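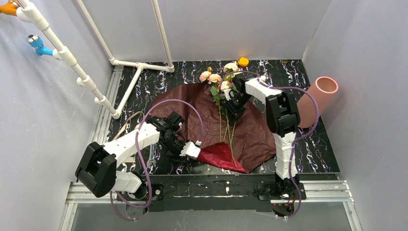

I get the same questions over and over about sending and keeping fake flowers, so I finally put them all on one page. I've been selling them by mail out of a spare bedroom in Cavness for a while now, and before that I bought way too many of them for my own house. Most people write to me about color first, so let me say that a dark wrap does a lot for a bunch. Maroon paper, crinkled up a bit like the sheet under those stems, makes even a cheap bundle look like you went to a proper florist. Okay, on to the rest!

Do they look real?

From across the room, the good ones do. Up close you'll spot the stems before you spot the petals, so pick a vase you can't see through. I have a blue pitcher that has hidden a lot of ugly stems over the years.

My flowers showed up flat. Did I get a bad batch?

Probably not. They get squashed in the box (I pack them as tight as I dare, postage is what it is). Open the petals with your fingers, starting from the middle, then bend each stem a little so they aren't all standing like soldiers. If a bloom is really stubborn, hang it in the bathroom while you take a shower and try again while it's still warm. Please don't use an iron. Somebody did.

How do I clean them?

A soft paintbrush once a week if you're good, once a month if you're me. A hair dryer on the cool setting works too, but do it outside or you'll just move the dust to the couch. For plastic ones, a quick dip in cool soapy water is fine. Silk I never dip — the dye can run, and I lost a whole bunch of red poppies that way last December.

Can I keep them outside?

On a covered porch, sure. In full sun they fade, and purple goes first. I had a pot of lavender by the mailbox that was gray by the end of summer.

Can I cut the stems?

Yes, but use wire cutters. There's metal in there and it will wreck your kitchen scissors. If you don't want to cut, fold the end up on itself, and then you can change your mind later.

How many do I need for one vase?

Fewer than you think! I start with 3 big blooms and fill in with greenery until it looks done. For weddings it's another story. The biggest order I ever packed was 620 stems, for Oluf Frandsen's daughter, and I was finding petals in my socks for weeks.

Where do you ship?

Anywhere in the country. Small boxes go out Mondays and Thursdays. I don't ship vases anymore, too many broke on the way to Larnus and I got tired of writing apology notes.

Can I send them back?

You've got 53 days, which is an odd number, I know. It started as a typo on an old flyer and people liked it, so I left it. Keep the tags on if you can. Custom bouquets I can't take back, but write to me anyway if something's wrong and we'll sort it out.

Do you do scented ones?

No, they give me a headache. A drop of oil on a cotton ball tucked down in the vase does the same job — just keep it off the petals, it stains.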